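Which edition of the Jorusby histories should I start with?
Asked in Books – History and Biography
24/02/2018

My book club picked a dual biography for our next read, the kind that follows two leaders through the same war. The title is The Joly Letters, by Anatole Lebrun. I went to order it and found 2 versions. One is a hardcover from Drellus and the other is a paperback from Skenix. The paperback says "abridged and revised" on the copyright page preview, but the store listing doesn't mention it.

The hardcover is 1,000 pages with the notes. I don't mind a long book, but we only have until our next meeting and I also work full time. What I want to know is what got cut. If it's only the footnotes I'll take the paperback. If they took out whole letters I would rather struggle through the big one. The letters are the reason we picked it.

Also, does anyone know if the page numbers match? Half the group already has the hardcover and we usually go by page number when we talk.

marlow_reads

I have both on my shelf, so I went and compared them. The paperback drops the long notes at the back and the appendix of ship and train schedules. It also shortens the middle section, the part where the two men are both at home and writing to each other every few days. In the hardcover most of those letters are printed in full. In the paperback you get a paragraph or so from each one, with Lebrun telling you what the rest said.

The opening and closing sections looked the same to me. I didn't check them line by line.

The page numbers do not match. The chapter numbers do, except that chapters 11 and 12 of the hardcover are run together in the paperback, so everything after that is off by one. If your group goes by chapter you can work around it. Tell the people with the paperback to subtract one once they get past that point.

My own preference is the hardcover. The small stuff in the letters, the complaints about food and the bad jokes, is what made me believe these two liked each other. The shortened version makes it sound like a string of meetings.

One warning – the hardcover is heavy and the binding is tight. I read it at a desk because I could not hold it up in bed. 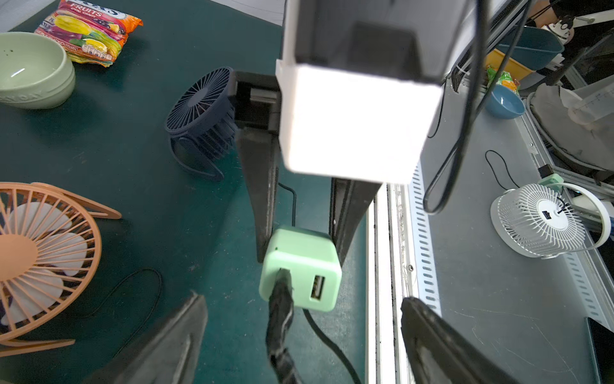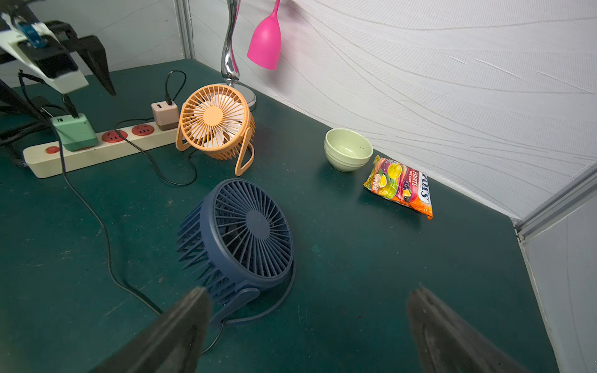
Charging adapter in the first picture, desk fans in the second

If you do go with the hardcover, look for a used copy from a library sale. Mine had a cracked spine, which made it easier to keep open.

tess.in.the.stacks

Get the paperback. I read it in November and never felt like I was missing anything. It's a good story and it moves along. I didn't know it was abridged until I read this page.

oldhandpress

The first answer is right about the letters, but the word "revised" matters too. Lebrun fixed a number of dates for the paperback. In the hardcover he puts the quarrel over the harbor speech before the second visit, and in the paperback it comes after. That changes how you read the letter that follows. In the older version it looks like an apology, and in the newer one it looks like a man being polite before he asks for money.

So neither one is perfect. The hardcover has more of the source material and the paperback has the better timeline. For a book club I would have most people read the paperback and ask 2 people to bring the hardcover, so they can read a few letters out loud. We did it that way at our branch and it took up most of the evening.

On your title, the Jorusby histories are the whole series and The Joly Letters is only one of them. It stands alone. You don't need to read the others first, though the one before it explains who the brother-in-law is. He shows up in the first chapter with no introduction in either edition, and people always ask.

There is an ebook too, but check the sample before you pay. The copy I bought used the paperback text under the hardcover's cover picture. The store gave me a refund when I wrote to them. I don't know if the listing has been fixed.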